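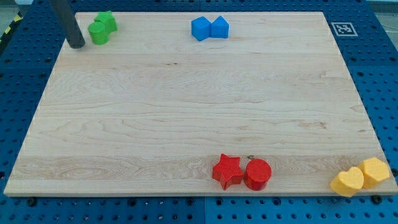 Colored blocks arranged in same-color pairs on a wooden board

12 shares | 3 comments

A sorting block is a small solid used in matching and grouping tasks. Sets combine a few simple shapes, typically cubes, cylinders and star-shaped prisms, with a few strong colors such as green, blue and red. Blocks may be grouped by color, by shape or by both.

Color pairing is the simplest task. Blocks of one color are brought together, and a pair may mix shapes – a green star with a green cylinder – or repeat one, as with two blue cubes. Pairs are commonly placed near the edges of the board, which leaves the middle free for sliding pieces.

Boards are flat and usually pale, so that saturated colors stand out. Maple-like woods are common, although strong grain can make small pieces harder to pick out. A matte finish on the blocks reduces glare.

The Soltstead set has 11 blocks, and the larger Caltis set has 160. Cubes in the Caltis set measure 45 mm on a side. Both sets are sold without a board.

See also: Pattern blocks; Shape sorter; Tabletop games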